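### 3.2 Materials and layout

All sessions at the Ceddale site used the same play kitchen, a low white counter with a gray plastic toy sink set beside the work area. Objects for each trial were brought to the counter on a serving tray. We chose a tray with a raised rim after the Geltitz pilot, in which round items often rolled to the floor and the child's attention went with them.

The objects fell into two groups. Target objects were round buzzer buttons with colored caps and black bases. Filler objects were small household or toy items that children of this age already know by name, such as play food, balls and cloths. Fillers were drawn from a pool of 28, and no child saw the same set of fillers twice. The buttons had their batteries taken out before the study began, so pressing a cap gave no sound.
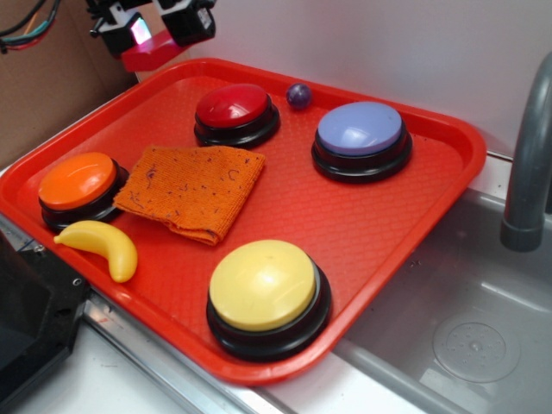 **Figure 2.** Mixed layout on the red tray: four buttons (red, orange, yellow, lavender-blue) with a folded cloth, a toy banana and a small ball.

In the mixed layout (Figure 2) the targets were spread over the tray with fillers between or next to them. In the grouped layout the buttons sat together at one end. We let the cloth touch or partly cover a neighboring object in the mixed layout – the Jarel group kept all items apart, and their sorting times may be short for that reason.

Each child was asked to put "all the buttons" in the sink and leave the rest on the tray. A trial ended when the child said they were done or after 90 seconds. Of the 31 children who started, 28 finished both layouts. The other three asked to stop during the first one and are left out of the analysis.

We did not match the fillers to the buttons by color. A yellow button and a banana could share a tray, and so could an orange button and an orange cloth. Mikuš reports more sorting errors with such pairs, so trials with at least one color pair were coded separately and are treated in Section 4.2.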